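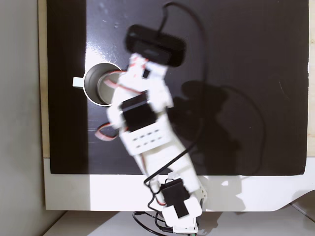
FOR IMMEDIATE RELEASE

Pillelport Public Library to Open Neighborhood Branch at Former Droststead Mill

PILLELPORT, 4/20/20 — The Pillelport Public Library will open its first new branch in 54 years on the ground floor of the former Droststead Mill, the library system said today. The Droststead Branch is scheduled to begin limited service in May with curbside pickup of held items. Dates for indoor browsing, computer use and public programs will be set later, in line with state and county health orders.

The branch will serve the neighborhoods east of the Shemweta River, which have been without a library building since the old Canal Street reading room closed. Residents there now travel to the Main Library downtown or use the bookmobile stop at the Droststead fire station.

"People on the east side have asked for this for a long time," said Salma El Idrissi, director of the Pillelport Public Library. "We had planned a large opening day with music and a children's parade. We've put that off. The books are on the shelves, the phones work, and we can hand materials to people safely at the door, so we are going to start there."

Construction work inside the mill was finished in March. The space includes a main reading room, a children's room, a room for teenagers, a local history alcove and 3 study rooms that can be reserved in advance once the building opens to the public. A meeting room with its own entrance on Loom Street seats 80 people and can be used after regular library hours.

The renovation was designed by Pulero, a Pillelport architecture firm. The original maple floors were repaired and kept, along with the iron columns and the tall windows on the river side. New heating and cooling equipment was placed in the former boiler house so that the ceilings in the reading room could stay at their full height. A ramp replaces the loading steps at the front entrance.

"The mill was built for daylight because the weavers needed to see the thread," said Mahmoud Bouzid, lead architect on the project at Pulero. "Readers need much the same thing. Most of our work was taking out the walls and dropped ceilings that were put in during the years the building was used for storage."

The city bought the ground floor of the mill with money from the capital improvement bond approved by Pillelport voters. Furniture and the opening day collection were paid for by the Friends of the Pillelport Public Library through the annual used book sale and individual gifts. The upper floors remain privately owned and are not part of the library project.

Curbside Service

Library card holders may place holds through the online catalog or by calling the branch, and choose Droststead as the pickup location. Staff will call or email when the items are ready. Patrons should drive or walk to the Loom Street entrance, call the number posted at the door, and give their name and card number. Staff will check out the items, place them in a paper bag and leave the bag on the pickup table. Patrons are asked to wait until the staff member has gone back inside before coming to the table.

Returned items should be placed in the outdoor book drop, to the left of the entrance. Returns will be set aside before they are checked in, so they may stay on a patron's account for several days. No late fees will be charged during this period. Donated books cannot be accepted at this time.

Residents who do not have a card may apply by phone. A temporary number will be issued during the call and can be used for curbside pickup and for borrowing electronic books and audiobooks. Proof of address will be requested at a later date. Cards are free to anyone who lives, works or attends school in Pillelport.

Collection and Staff

The branch will open with materials for adults, teenagers and children in English, Spanish and Arabic. The children's room has a larger share of picture books and early readers than other locations, at the request of teachers at Droststead Elementary School. Large print books have been moved from the Main Library and will rotate between the two buildings.

Mohcine El Fassi has been named branch manager. El Fassi has worked for the library for 9 years, most recently as head of circulation at the Main Library, and previously drove the bookmobile on its east side route.

"I already know a lot of the people who will be using this branch, and I know what many of them like to read," El Fassi said. "If you used to leave me a note at the fire station stop asking for westerns, you can call me now and I'll put a bag together for you."

The bookmobile will stop serving the fire station when the branch opens. Its time there will be given to two senior housing complexes on the north side of the city, once regular bookmobile service resumes.

Local History Project

The local history alcove will house photographs, payroll books and other records from the Droststead Mill, on permanent loan from the Shemweta Valley Historical Society. The library is also asking former mill employees and their families to take part in an oral history project. Interviews will be recorded by telephone for now. Anas Salem, the library's local history librarian, is coordinating the project and is especially interested in hearing from people who worked in the dye house or on the night shift.

Residents with photographs or papers related to the mill are asked to hold on to them until they can be brought in and scanned. Please do not mail original items or leave them in the book drop.

About the Pillelport Public Library

The Pillelport Public Library is a department of the City of Pillelport. It operates the Main Library, a bookmobile and, beginning in May, the Droststead Branch. Library policies and current service updates are posted on the library's website and at the entrance to each building.

Media Contact:
Mahmoud Hamdy
Communications Office
Pillelport Public Library

Interviews with the director and the branch manager are available by phone. Floor plans of the new branch can be sent on request.

###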